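Folding Printed and Woven Table Linen: Effects of Pattern on Alignment

3. Materials and method

The test set consisted of table linen in white cotton blends with blue designs. Printed cloths (floral and botanical) were supplied by Vesdale. Striped and checkered cloths came from Trolach. All pieces were washed once with Jellex detergent, line dried and left flat overnight before the first fold.

Each trial started with the cloth spread on the table. The folder worked seated, brought the far edge to the near edge, smoothed the fold outward from the center, and then folded left to right. The second fold was pressed with the flat of the hand for 3 seconds. Smaller cloths were folded the same way. A trial was rejected if the cloth was lifted clear of the table after the first fold.

Edge offset was measured at the open corners with a steel rule. Offsets under 2 mm were recorded as zero. In total 342 folds were accepted.
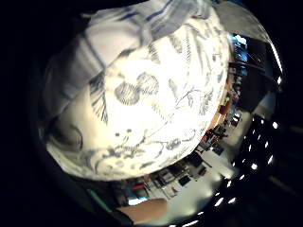
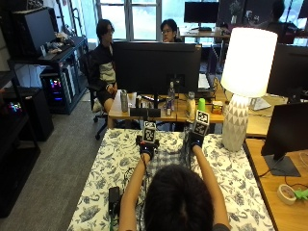 Blue designs on white cloth, handled at the table.

4. Results

Striped and checkered cloths gave the smallest offsets. The lines run the full width of the fabric, so a skewed fold shows up early and can be corrected before pressing. On the floral cloths there is no straight line except the hem. Most errors were found at the second fold, where the hem is already doubled and tends to creep.

Cloth size had a larger effect than pattern. On the large tablecloth, slack collected in the middle layer and had to be worked out by hand. Pulling on the corners made this worse in most trials.

Folding time was not analyzed. The start point was not marked the same way in the November trials as in the later ones, and the two groups cannot be combined.

5. Limitations

Fabric weight was not controlled. The Trolach cloths are heavier than the Vesdale cloths, and some of the difference credited to pattern may be due to weight. A fair comparison needs one base fabric in printed, striped and plain versions. McIver lists a plain white cloth in a similar weight, but the minimum order is 2,000 pieces, which is outside the project budget.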